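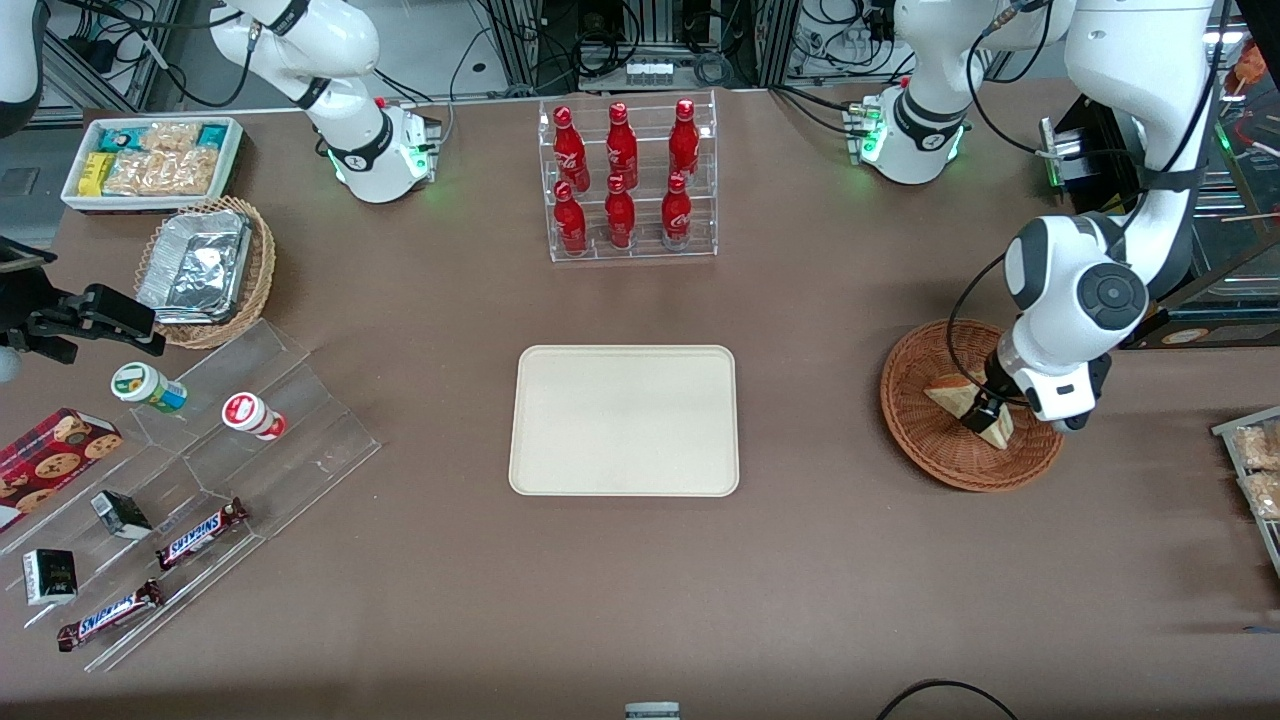 A sandwich and six Cokes.

So I finally did the thing where you get your medical records moved from one doctor to another, and I have opinions!

My allergist in Platham retired in May (happy for him, he always talked about trout) and his patients got passed along to an office in Firkby. Easy enough, I thought. I filled out the release form, signed it in four places, and got a call two days later saying they needed it faxed. I don't own a fax machine. I don't know anyone who owns a fax machine. The lady suggested the UPS store, very kindly, like she'd said it plenty of times that morning already.

Anyway, the records showed up, all 206 pages of them — and page one says I'm allergic to "Paul." I take it somebody typed "pollen" in a hurry. The new nurse read it out loud with a perfectly straight face and asked what kind of reaction I get. I told her hives.

Then came the skin test, which I hadn't done in years. You lie on your stomach with your back all marked up in pen and you can't scratch for fifteen minutes, while a poster about nasal polyps stares at you. I itched in places they hadn't even poked. Dr. Alcides Chávez came in, looked at my back, and said "Oh, wow," and I'd like doctors to please stop saying that when I can't see their face.

Verdict: dust mites, ragweed, cats. I have two cats. He asked if they sleep on the bed and I said "sometimes," and he wrote down "yes."

The bill came to $397 before insurance. I'm still waiting to hear what "before" means. Shots start next month, so if anyone has tips for the sore arm, leave them in the comments.

We use cookies to improve your experience. Accept | Manage settings

Recent posts
My pharmacy's hold music, ranked
Why I gave up on the neti pot
Urgent care at 7 p.m. with a fishhook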